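Wurgate changes rules on worktop sealing

Wednesday, January 29, 2025

Wurgate Council has revised its guidance on stone worktops in rented homes. Landlords of 2472 registered properties must now record the date and type of sealant used on any marble or limestone surface.

The change follows a survey by the testing firm Plosten, which checked 62 kitchens and found no sealing record in 53 of them. Acidic liquids such as vinegar etch marble whether or not it is sealed – the record covers staining only.

Pale marble with tan or brownish veining falls under the same entry as plain white.

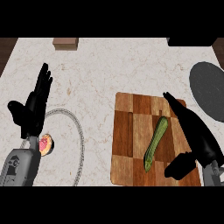 Dates and forms

Records must be lodged within 12 weeks of a new tenancy. Forms are held at the Alcantara Road office.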